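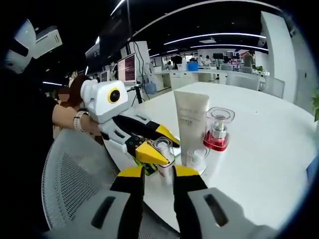 Vumari Handling Group - Open Day Gallery

On Sun 24 January we opened our office at Nuradport to visitors, and we want to thank everyone who came. The day was about how robots can learn to handle small things which people use every day. Folke Sjögren opened with a short talk, and after this the guests could go to the tables and ask what they liked. In this gallery we put a picture from the cosmetics table, with some notes from the day.

At the cosmetics table the work is done with hand-held grippers. The small clear container is between the yellow-tipped fingers, and the cream-colored tube and the pump bottle with the red base stand close to it.

Many visitors asked why we use so ordinary products. A tube, a jar and a pump bottle have very different shapes, and each of them must be held in its own way. Clear plastic is difficult for a camera, so we had the longest discussions about this one.

The guests from Pandden wanted to know how much practice is needed. For the first task in our Lie project we recorded 2000 short handling examples, and 738 of them were with cosmetics. The others were with kitchen things and stationery.

Two school classes have asked if they can come later, and they are welcome - please write to us first, so that we can prepare a table. Visitors should ring at the main door and ask for room 3071. The slides from the talk can be sent by e-mail to those who left their address at the desk.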